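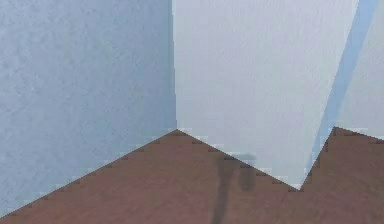
*Computer rendering of a bare room corner with pale blue walls and a reddish-brown wooden floor.*

# Blue distemper

**Blue distemper** is a simple, water-based wall paint made from powdered chalk, animal glue and a small amount of blue pigment. For a good many generations it was the everyday finish for kitchens, bedrooms and back stairs in the Gardale valley, and older residents still call it "soft blue" or, when they are feeling fond of it, just "the soft." It belongs to the wider family of distempers, which were used on plaster walls in many parts of the world long before paint came ready-mixed in cans.

## Name

The word *distemper* comes from an old term meaning to soak or mix with liquid, and has nothing to do with the illness of dogs, though the two are filed side by side in most dictionaries. In Gardale the paint was also called *wash*, a name it shared with limewash. The two are quite different things. Limewash hardens as it takes in carbon dioxide from the air, while distemper is held together only by its glue and will come away again with warm water and a sponge.

## Ingredients and mixing

The chalk, usually sold as whiting, was tipped into a pail of cold water and left to soak overnight without stirring. By morning it had settled into a thick paste, and the spare water was poured off the top. The blue was soaked separately and worked in a spoonful at a time, and a careful painter would brush a little onto brown paper and dry it by the stove before adding any more - the color dries a great deal paler than it looks in the pail, and many a first-timer has ended up with a room that was very nearly white.

Warm glue size went in last. Too little and the wall would rub off on every sleeve that brushed past it; too much and the coat would curl and flake. Left to cool, a good batch set to a loose jelly, and it was put on in that state with a wide, long-haired brush. Mixed distemper did not keep well, especially in August, when the glue could turn sour in 2 days and make itself known all over the house.

## Use in Gardale

Whiting came down to the valley from the chalk pits at Plolano, and the pigment was sold by the twist in village shops. The best-known supplier was Visser, a dry goods store in Enau whose surviving order book lists 600 pounds of whiting in a single spring, along with almost 1000 paper twists of blue. Much of this went to households that painted once a year, after the stoves had been put out for the season and the soot could be washed down.

Kitchens tended to get the strongest shade, partly from a widely held belief that flies disliked blue. Bedrooms were kept lighter. Front rooms, where a family could afford it, were papered instead, and it is common to find soft blue on the plaster underneath.

## Decline and revival

Oil paints and later emulsions, which could be wiped clean, slowly pushed distemper out. It also left a nuisance behind it, as newer paints will not grip a chalky surface and peel away in sheets unless the old coat is washed off first. A great deal of Gardale's soft blue was lost in just this way, scrubbed into buckets and carried out to the yard.

Interest has picked up again among people who look after old houses. Distemper lets damp plaster breathe, it costs very little, and it has a flat, powdery look that is hard to get any other way. It remains a poor choice for bathrooms and for any wall within reach of small children.

## See also

- Limewash
- Whiting
- Milk paint
- Laundry blue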